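作業ノート　5月　包材・棚持ち試験まわり

午前
恒温槽の記録を吸い出した。1,661点、欠測なし。設定23℃に対して夜中に一度だけ0.4℃下がっているが、扉の開閉はないので霜取りだと思う。そのまま続行。

芋チップスの酸価測定、続き。試料はVerbruggenの紙筒(内面アルミ)と、比較用のKetenの袋。どちらも同じ日に詰めたもの。抽出はジエチルエーテルとエタノールの混液、指示薬はフェノールフタレイン。滴定の終点がまた読みにくかった。油の色が濃いロットは淡紅色が出ても30秒もたずに消える。前回は私とSuvarnaさんで0.05mLずれた。今回は白い紙を下に敷き、二人とも同じ照明の下で読むことにした。ずれは0.02mLまで縮んだ。

結果(酸価、3回平均)
紙筒　開始時 0.31　8週 0.38
袋　　開始時 0.30　8週 0.52

袋のほうが上がるのは予想どおり。ただ2回目の値だけ0.61と高く、平均を引っ張っている。抽出後に放置した時間が長かった可能性がある。明日やり直し。

水分も測った。105℃、3時間。紙筒は1.4%から1.6%、袋は1.5%から2.3%。食感の評価で「しける」と書かれ始めるのが2.5%前後なので、袋はあと2、3週で引っかかる。

昼過ぎ
陳列条件の話。Pukvilleの店では筒を立てて置くところと傾けて置くところがあり、傾けた場合に中身の割れが増えるかどうかを聞かれている。棚の様子。

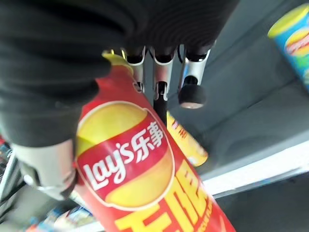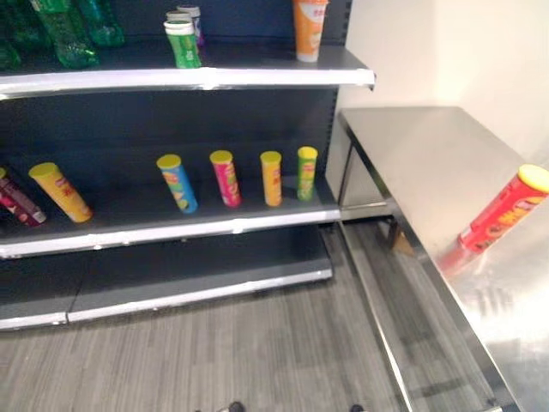
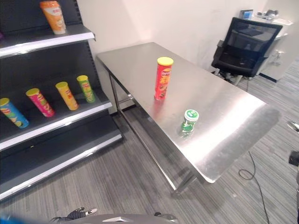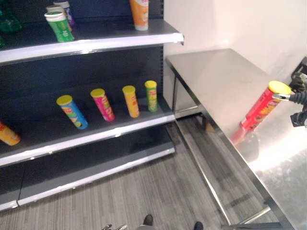
割れの評価方法を決める。案は二つ。
(1) 目開き16mmのふるいに乗せ、下に落ちた重さの割合を出す。
(2) 一枚ずつ見て、半分以上残っているものを「完形」として数える。
(2)のほうが店の人には伝わりやすいが、一筒で時間がかかりすぎる。(1)を主にして、(2)は各条件から一筒だけにする。ふるいは手で振ると人によって変わるので、振とう機の目盛3で10秒に固定。空のふるいの重さを先に記録しておくこと(前回忘れた)。

条件は、直立、15度傾斜、横置き。各32筒で計96筒。置く期間は17日。そのあと輸送を模した振動をかけるかどうかは保留。かけると置き方の差が埋もれるという意見がSuvarnaさんから出て、もっともだと思う。かけるなら別の組を用意する。

15時
Jayanthi Suvarnaさんと光の件。透明容器に詰め替えた試料は、照度3,000ルクスで連続照射している。過酸化物価は4週目で上がり始め、6週目は前の週とほぼ変わらない。頭打ちなのか、過酸化物の分解が先に進んだのかは、この値だけでは言えない。カルボニル価を足したいが、試薬のベンゼンを使わない方法に切り替える途中で、手順書がまだない。1-ブタノール法の文献は共有フォルダの「酸化」に入れた。

照度計は窓側と奥で読みが1割違った。試料を週に一度入れ替えて均す。入れ替えた日は槽の扉の紙に書く。書いていない週が二回あるので、心当たりのある人は後からでも埋めてほしい。

蓋について。Lirirellの新しい蓋、はめ直したときの密閉を見るために開閉50回後のリーク試験をした。5個中4個は合格、1個は縁に細いばりがあった。ばりを削って再試験したら通った。成形の問題として写真と一緒に返送する。削った個体は結果表に入れない。

備品
・エーテル、残り1本半。発注済み
・アルミ秤量皿、小が少ない
・デシケーターのシリカゲル、色が抜けてきたので再生

明日
・袋の酸価、2回目の再測定(抽出後すぐ滴定)
・15度の傾斜台を作る。アクリルの端材が足りるか先に確認
・ふるいの空重量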